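Carpet tile

Carpet tile, also called modular carpet, is a textile floor covering made and sold in separate pieces, usually square, that are laid side by side to cover a floor. It differs from broadloom carpet, which is supplied in wide rolls and cut to the shape of a room. Carpet tile is most common in offices, schools, libraries, airports and other buildings that receive heavy foot traffic, although it is also used in homes, mainly in basements, playrooms and rented apartments.

Terminology

In the trade, a single piece is called a tile or a module. Narrow rectangular pieces are often called planks. The word "square" is still heard among older installers, but it is avoided in written orders, where it can be confused with a unit of area. The term "loose lay" refers to tiles heavy enough to stay in place with little or no adhesive.

Construction

A carpet tile has three main parts: the face, the primary backing and the secondary backing. The face is the visible layer of yarn. In commercial tile it is most often nylon, which recovers well after being crushed. Polypropylene is cheaper and resists many stains, but it flattens sooner under chairs and in doorways. Wool is used in smaller amounts, mostly where appearance matters more than cost.

The yarn is stitched through the primary backing in a process called tufting. When the loops are left whole, the result is known as loop pile. When they are sheared, it is known as cut pile. Low, dense loop pile is the usual choice for workplaces, as it hides footprints and allows chairs and carts to roll with less effort.

The secondary backing gives the tile its weight and keeps it flat. Early backings were made with bitumen. Later products have used vinyl, polyurethane and various blends with mineral fillers. A poorly made backing may shrink or curl with changes in temperature, and curling at the corners is one of the most frequent causes of complaint.

Pattern and color

Striped and flecked patterns in gray, brown and dark blue have long been the most widely sold. Stripes are produced by feeding yarns of different shades across the width of the tufting machine, so that each shade forms a line along the length of the fabric. The direction of the stripe is marked on the back of each tile with an arrow.

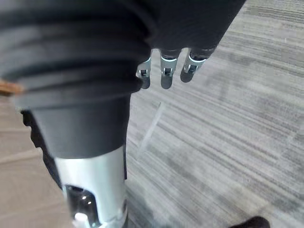
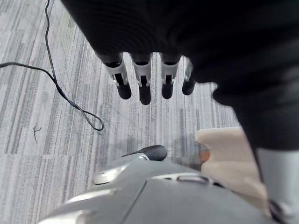
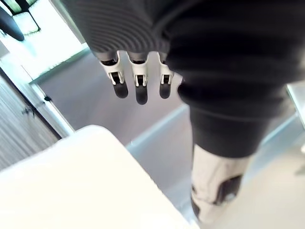
Gray floor carpet.

Gray remains a matter of dispute among people who manage buildings. A reader of the Plindbridge flooring bulletin objected in a letter that gray had been chosen for every corridor in the building where the reader worked, that it showed pale lint far more than a mixed brown would have done, and that no sample had been left on the floor long enough for anyone to find this out. The bulletin replied that lint is a question of shade and pile height more than of color, and advised buyers to place samples near an entrance for the whole of February, when shoes bring in the most grit and salt.

Methods of laying

The arrows on the backs of the tiles allow an installer to follow one of several standard layouts. In a monolithic layout, all arrows point the same way, and the floor takes on the look of a single sheet. In a quarter-turn layout, each tile is rotated in relation to its neighbors, giving a checkered effect. In an ashlar layout, the tiles are set in columns, with each column shifted by half a tile. Brick layout follows the same rule in rows.

Work normally begins at the center of the room. Two chalk lines are drawn at right angles, and the first tiles are placed where they cross. The position of the lines may be adjusted to avoid very narrow pieces along the walls. Tiles at the edges are cut from the back with a sharp knife and a metal rule.

The floor beneath must be clean, level and dry. Concrete is tested for moisture before work starts, as trapped moisture can weaken adhesives and lead to odor. Tiles are usually left unpacked in the room for a day or more before laying so that they reach the temperature of the building.

Adhesives

Most tiles are held by a pressure-sensitive adhesive, which stays tacky after it has dried and allows individual tiles to be lifted and replaced. Adhesive tabs, placed under the corners where four tiles meet, join the tiles to one another and leave the floor itself untouched. Permanent adhesives are seldom advised, as they remove the main practical benefit of a modular product. On raised access floors, tiles are commonly offset from the panels below so that the joints do not fall in the same place.

Maintenance

Routine care consists of vacuuming, prompt removal of spills and periodic deep cleaning. Dry compound and low-moisture methods are generally preferred to soaking, which can carry water into the joints. Entrance mats reduce the amount of soil that reaches the carpet and are often included in the terms of a warranty.

A damaged tile can be exchanged for a spare. Because dyes vary slightly from one production run to the next, building managers are advised to order spares together with the original floor. New tiles may still look brighter than those around them. One common remedy is to move a worn tile from a less visible part of the room into the gap and to place the new tile where it will attract less notice.

Regional production

Textile floor coverings have been made at Nundach since 1887, when a weaving works was opened beside the river to produce narrow stair carpet. The works later changed to tufted goods and then to tile. Its standard range is sold under the name Cereck and is offered in 241 combinations of pattern and color. A second line, Bugti, has a heavier backing and is intended for loose laying. The largest order recorded by the works, for a group of public offices, came to 3759 cartons and was delivered in 2 shipments.

Disposal and reuse

Carpet tile is difficult to recycle because its layers are bonded together. Some plants separate the face yarn from the backing by shearing or grinding, after which the yarn may be melted and spun again. Backing material can be ground and used in new backing. Tiles in fair condition are also sorted, cleaned and resold at reduced prices, most often to small businesses, workshops and community halls.

See also: Broadloom; Entrance matting; Raised floor; Tufting

Last revised 9/14/20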